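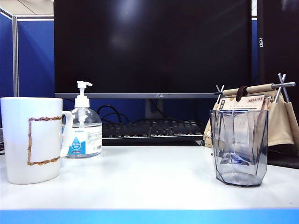 Jianguo Deng cut Plenside, a prison-ship drama, over four months. The first assembly ran to 705 minutes. "Most of that was duplicate coverage," he says. "We logged 3000 takes and kept 65 unaltered."

The sound was rebuilt at Hitska, as the hull set rang at a fixed pitch. "You can filter it — but the voices thin out." 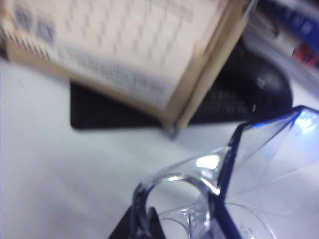
A cardboard box with a printed panel.

Deng prefers to lock picture before the score arrives. On Skinent, his previous film, music came first and the second reel had to be recut twice.
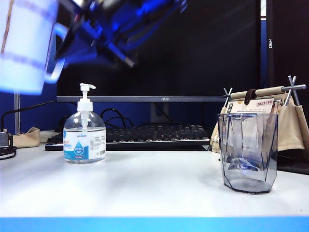 Will there be a longer version?
Deng says the release cut is final, and the unused reels went into storage in January.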